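Celtholm Desk Set: Owner's Guide
Section 4: Loading the Shelf, Bins and Card Holder
Revised 5/4/19

By this point the shelf should be standing up without your help. If it's still leaning on you, go back to Section 3. Otherwise, put the shelf at the rear of the desk, line the three bins up in front of it, and leave the space in front of the bins clear for whatever you're working on.
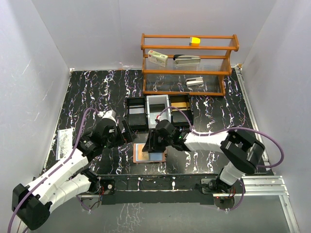
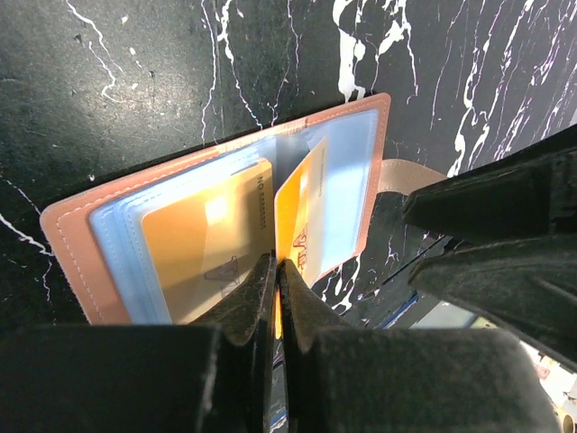
4.1 The shelf

1. Start with the middle level. It's the easiest to reach and will end up with most of your things on it whatever we recommend.
2. Put the stapler you use there. The other stapler, the one you keep in case, goes on the bottom.
3. Save the top for small, light items. Set them down gently and let go before walking away.
4. Lay boxes flat if they fit. A box at a slant will hold, but you'll straighten it every time you sit down.

CAUTION: The shelf is for desk supplies. It is not for houseplants, and we have had letters.

4.2 The bins

5. Decide what each bin is for before you put anything in it. "Miscellaneous" may be used once.
6. Stand flat pieces of cardboard upright in an end bin. Lying down, they become a lid, and you'll forget there was a bin.
7. Keep printed sheets out of the bins altogether. Put this guide to one side of the desk where you can see it. You have 55 pages left.

4.3 The card holder

8. Empty your old wallet onto the desk. Take a moment.
9. Open the card holder out and lay it on the desktop. Press lightly along the fold if it tries to close.
10. Pick up one card by its bottom edge and slide it into a sleeve, top edge first for sleeves that open toward you. Stop when you feel the end.
11. If two sleeves cling together, part them with a fingertip. Don't blow on them. It works, but other people will be using this desk.
12. Fill both halves evenly. A holder with everything on one side won't shut flat.

NOTE: One card per sleeve. Two will go in. Getting the second one out again is covered in Section 9, Repairs.

NOTE: Shiny cards can be hard to read under a desk lamp. Tilt the holder, or move the lamp, before deciding that the number has worn off.

13. Close the holder and put it on the shelf or in a bin. Either is fine, provided it's the same one tomorrow.

For replacement sleeves, quote part 554. They come in packs of 100, and we're aware that's a lot.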